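Journal > Around the House > Small Chores
Filed under: laundry days, odds and ends
April 20, 2018 – posted by Unathi Van Wyk

Rain on and off since breakfast, so I gave up on the garden and had a proper go at the laundry cupboard, which I've been promising myself since February. I do love a wet day for that sort of thing, with the kettle close by and the radio going and not a soul wanting anything from me (well, apart from the cat). I turned up two half-used boxes of Soson powder, gone hard as bricks, and a receipt from Girard for a cardigan I shrank in its very first wash. I still feel a pang over that one, it was such a lovely grey colour.

After that I sorted the delicates, and was firm with myself about it. Bras and tights go in the mesh bags from now on, every single time, and so does the good jumper, even when I'm tired and it's late and I'd rather just bung the lot in together. I've started doing the zips up slowly as well – I used to yank them, and I lost the pull off one that way.

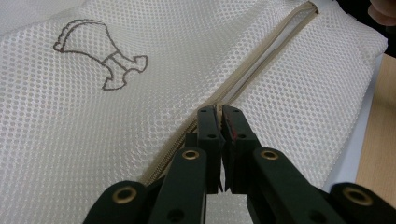
Unathi, you're putting far too much in each one, Mum told me when I rang her this afternoon, and she went on to say that a bag wants to be half full at most or the things inside never get a decent rinse. I expect she's right. She has kept the same blouse going for longer than I've been alive, so I took three pairs of tights out again and put them by for tomorrow's load.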